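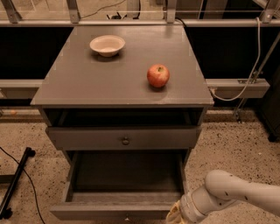 Colano, February

Right, morning everyone, and thanks for coming back after the coffee. I've got 2 minutes of drawers to start with and then we'll get to the bit you came for, the hallway cupboards.

So, a two-drawer cabinet, grey, plain fronts, one little round knob on each. I love these. I've had clients buy them for bedrooms, for halls, even for a kitchen corner, and every time the same thing happens - the top fills up first. Look how nice it is with only a bowl and an apple on it! Ask the room: who has a top this clear at home? (Wait for the laugh. Fares Hattar put his hand up last time and I still don't believe him.)

Now the drawers. Point at the bottom one, which is pulled well out and empty. I always start at the bottom. Bulky things go in there, the stuff you lift with two hands, and you want to see the whole floor of it before you put anything back. The top drawer is only open a bit, and you can't see what's in it, and to be fair that's how most of us use a top drawer. We open it a hand's width, post something in, shut it again. Keys, batteries, the Flarnodar warranty card. Ask people to guess how many loose things came out of mine when I did it properly. Take a few guesses. It was 152, and I'm supposed to be good at this.

Mention Maya Abu Hammour's rule here, she's happy for me to share it: the bowl earns its place on top if you put things in it every day. An empty one gets a week, then it goes in the cupboard. The apple you eat.

Quick word on fronts sticking - rub a candle along the runners if they're wood, and don't yank the knob. If it comes off in your hand, a new screw will sort it.

Somebody will ask about dividers. I say wait. Live with the empty drawer for a few days first, then measure. I bought a set from Postma before measuring and they're still in the loft.

Next slide, the hallway. Pass the handout round now, and remind them the second page is on the back.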